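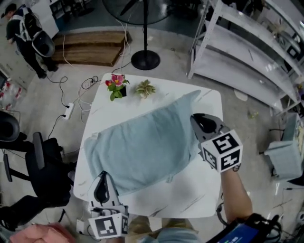
Eulalia Maldonado was mixing the last song on her second album when her laptop died in October. She had a backup of eight tracks. The ninth, "Skasgate," had to be recorded again from nothing, and she says the version on the record is slower because she was tired.

"I played it at the speed I could play it that night," she says. "Gisela listened back and told me to leave it alone."

Gisela Sosa produced the album, which is called Troncoso after the street where Maldonado grew up. The two met when Sosa was running sound at a bar and Maldonado was the opening act for a band that canceled. Maldonado played the whole evening by herself, 28 songs, and repeated two of them near the end.

"I ran out," she says. "People were still ordering drinks so I kept going."

Maldonado started on accordion at nine, taught by an uncle, and moved to piano in high school when the school got one. She still writes on accordion. Most of the songs on Troncoso began that way and were moved to piano or guitar later, and she thinks you can hear it in the left hand parts. "The bass buttons on an accordion push you toward certain chords. I write those chords even when I'm sitting at something else."

The band on the record is small. Fidel Villalba plays upright bass and Cristóbal Zúñiga plays drums, mostly with brushes. Krishnamoorthy Arumugam came in for one afternoon to play violin on "Hurus" and stayed to play on three more songs. He had not heard any of them before that day.

"She would play it through once and then look at me," Arumugam says. "I wrote the chords on the back of a parking receipt. On the second song I got the bridge wrong and she liked it, so it's wrong on the album too."

The first album, Drarkusano, came out on a pressing of 1000 CDs that Maldonado paid for herself. She sold them at shows and by mail. She has 139 left, in boxes in her hallway, and does not plan to press more. Asked if she would put it on vinyl, she says she looked at the price and closed the page.

She is less fond of that record now. The vocals were recorded in one weekend while she had a cold, and she was copying singers she admired. "I can tell you who I'm imitating on each song. On the new one I can only tell you on two of them."

She won't say which two. Villalba, who has played with her since before the first album, guesses "Hurus" and the closing track. Maldonado says he got one right.

The new songs are shorter, and several have no chorus. Sosa pushed for that. She cut a full verse from the title track after the vocals were done, and Maldonado was angry for a couple of days before she agreed to it. The verse is back when she plays the song live.

"It's my song at a show," she says. "In the studio it's half hers."

Maldonado teaches piano in the afternoons, so the touring will be on weekends through the spring. Zúñiga can't make all of the dates, and for those the band will play without drums.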